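Plorkel Bin Picking Kit – planning and budget notes

The Plorkel kit is sold by Trisum for labs, training rooms and small workshops that already own an arm, or are about to buy one. It covers the picking end of the job: gripper, mounting plate, cable dressing, two bins and the table fixings. The arm and its controller are quoted separately.

Prices, before tax
Base kit, one bin: $1164
Full kit, two bins: $1318
Full kit with spare gripper and tips: $2240

Most buyers start with the full kit. With two bins side by side you can pick from one and place in the other, then run the job back the other way without anyone refilling by hand. 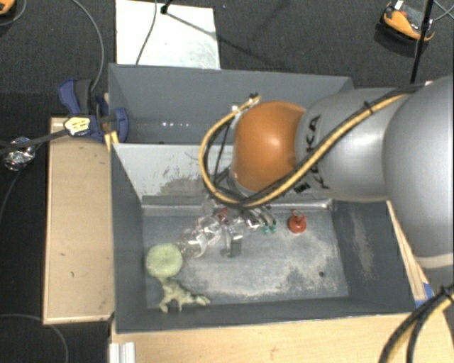

Allow for mixed items when you plan your trials. Clear plastic and shiny surfaces are harder for most vision systems than matte ones, so if your work includes them, put them in the test set from the first week. Soft or odd-shaped pieces should go in early too.

Budget for wear as well. Bin floors scuff with daily use and fingertips are a consumable – we suggest one replacement set per quarter for a cell that runs every day. Bins can be held with ordinary bench clamps, which are not included.

Before you order, please check:
Payload left on your arm once the gripper is fitted
Flange pattern (send us the drawing if you're not sure)
Cable length from controller to wrist, with slack for full rotation
Table depth and clear floor behind it

Lead time is 4 weeks from our Gindum warehouse. Freight is quoted by postcode.

For a written quote, contact Vitória Antunes in sales. Mounting and cabling questions go to Américo Antunes, weekdays until 4 pm.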